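Moving a Parken Save to a New Computer

Parken keeps its saves in a local folder and does not sync them unless cloud saves were turned on before the colony was started. A colony started offline stays offline. The steps cover moving such a colony by hand, with its mods, to a second computer.

What you need

Both computers must run the same version of the game. The version number is in the lower left corner of the title menu. You also need a USB stick or a shared network folder. A colony past year 6 with the Grosine map pack takes up around 30 MB.

Step 1. Close the colony properly

Load the colony, pause, and choose Save and Exit to Menu. Do not copy from an autosave. Autosaves leave out the trade route table, and caravans that are on the road when the file is written will be missing after the move.

Quit the game fully. If the launcher is still open, it holds a lock on the profile file and the copy will fail without a message.

Step 2. Find the save folder

Open the launcher, go to Settings, then Files, and click Show Local Data. The folder that opens contains one subfolder per colony. The subfolders are numbered in the order the colonies were founded, so colony 17 is in slot_17 even if earlier ones were deleted.

Copy the whole subfolder. The file world.dat will load without the others, but map notes and work priorities are stored separately.

Step 3. Copy the mod list

In the same place, copy modorder.txt. Load order matters if you use Wysocka, which must come after Grosine. With the order reversed, river tiles load as plain ground and the mills on them stop.

Do not copy the mods folder itself. Install the mods again through the launcher on the second computer, then replace the new modorder.txt with your copy.

Step 4. Place the files

On the second computer, start the game once and quit from the title menu. This creates the folders. Paste the colony subfolder next to any others. If the number is already taken, rename yours to the next free one.

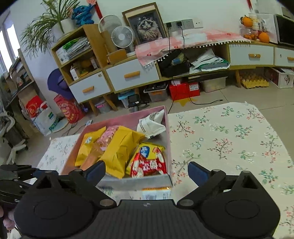
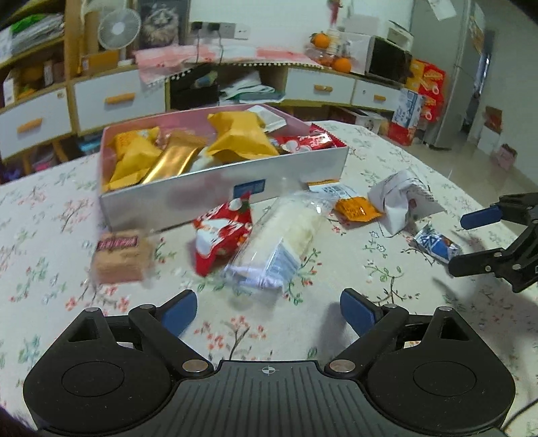 Step 5. Load and check

Start the game and open the colony from the Load menu. Leave it paused and check the following:

Work priorities match the old computer.
Caravans appear on the world map.
The mod list shows no entries in red.

If the colony is listed but grayed out, a mod is missing. Hover over the name to see which one. Kemis is the usual cause, as it was split into 2 downloads in December and both are required.

Keep the old copy until the colony has passed one season change on the new computer.

Written by Aarti Rana. Network folder steps tested by Rajkumari Maurya.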